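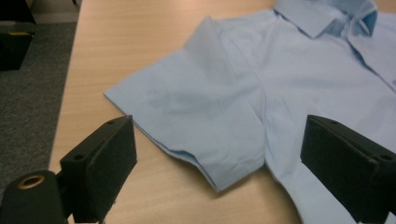
The blue short-sleeve, flat on the table, face up.

Last issue I promised I would get around to shirts, and then I spent two weeks writing to people about fitted sheets instead, so thank you for your patience! Short-sleeved button-ups are what most of you asked for. They are also what I get wrong most often, and I have been folding laundry for other people as well as myself for a good long while now.

A long-sleeved shirt is easier, strange as that sounds. You have those big arms to fold across the back and they sort of hold the whole thing together. With a short sleeve there's a stubby flap that doesn't reach anywhere useful, and if you tuck it in at a bad angle you get a lump right behind the shoulder. Then the lump gets pressed in by whatever is sitting on top in the drawer, and you wear it to dinner.

So I've gone back to basics this summer with a light blue shirt. I picked a plain pale one on purpose (well, nearly plain, I'll get to the piping) as you can see every crease on it. My dark shirts hide everything and I learn nothing from them.

Start face up. I know, I know, every folding chart has you begin with the shirt face down. We'll turn it over in a minute. Face up is where you do the smoothing, and the smoothing is most of the job. I lay mine out on a table and leave the bed out of it, as a mattress gives under your hands and the wrinkles just move somewhere else. Any hard, clean surface is fine. Wipe it first. I once skipped that and pressed a toast crumb into a yoke with my own forearm.

Collar first. Fold the points down where they want to go and run your thumb along the fold from the middle out to each tip. Don't squash the back of the collar flat! It should still stand up off the shirt a little. Then go down the button side with the flat of your hand, top to bottom, and after that work outward from there to the side seams. Sleeves come last. Pull each one out from the shoulder by its hem and let it lie at whatever angle it likes. Pierina Cattaneo wrote in from Humton to say she gives each sleeve a little tug on the diagonal, from the shoulder seam to the far corner of the hem, and I've been trying that. It does help with those slanting creases you get when a shirt has been hanging on a line by its armpits.

Buttons: do up the top one, the third and the last. Barry Bellamy does every single one and will not be moved on this. I admire it. I don't have the time, and I find a fully buttoned shirt pulls tight across the chest when you fold it, but if yours has widely spaced buttons you may want to do as Barry does.

Now the pocket, which gets forgotten every time.
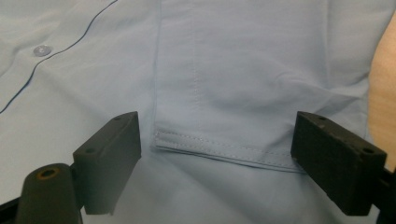 Button, navy piping and the chest pocket up close.

A patch pocket is an extra layer sewn on top of the shirt, and its hem is folded over and stitched again, so there's a good bit of thickness in one small place. The cloth around it shrinks and relaxes at its own speed and the pocket goes puckery. Slip two fingers inside and spread them gently, then smooth the outside with your other hand. Check for tissues while you're in there. Then try to plan your fold so it doesn't run down through the pocket. I aim to bring the side in just past the pocket's outer edge, and if that makes the folded shirt a bit wider than the others in the stack, I let it be wider.

I'm very fond of piping, by the way. That thin dark navy line along the front edge is the only fancy thing about this shirt and it makes me want to treat it better. It's handy for folding too, because you can see right away whether your front edge is straight. If the line wanders, so does the shirt. Iron next to piping and leave the cord itself alone, or use a cloth over it. Pressing hard on top of it gives you a shiny streak, and on navy a shiny streak shows.

Right, then the fold:

Turn the shirt face down, holding it at the shoulders. Smooth the back.

Bring one side in toward the middle, sleeve and all, then fold that sleeve back on itself so the hem points to the outside edge. Do the same on the other side.

Fold the tail up a hand's width. Fold up once more so the bottom meets the underside of the collar.

Turn it over and fix the collar points with your thumbs.

The sleeve step is where my lump used to come from. I was folding it straight down in line with the body, which doubles up the cloth at the shoulder seam. Folding it back at a slant spreads things out a bit. Have a go both ways and feel the difference with your palm.

A few of you asked whether to fold or hang. I hang linen and anything I'll be wearing in the next few days, and fold the rest. Alfie Wragg asked about rolling for a suitcase, and my answer is yes for T-shirts and no for anything with a collar, but I'm happy to be argued with. There's a whole issue on packing coming in September and I'd love your methods before then, the odder the better.

One correction from last time as well. I said the linen water recipe came from the Entwistle newsletter, and Horacio Arancibia tells me it was his, sent to me ages ago in a letter I have now found in the recipe drawer. Sorry, Horacio! It smells wonderful and I've used up the bottle.

Next issue is polo shirts and that awful half placket. Send me your questions, and if you have a trick for collars that curl up at the tips, please, please send me that first.

Godelieve

Filed under: Laundry & Linens, Folding, Reader Letters

Contact Godelieve | © 2022 The Stekumbridge Laundry Letter | Back to top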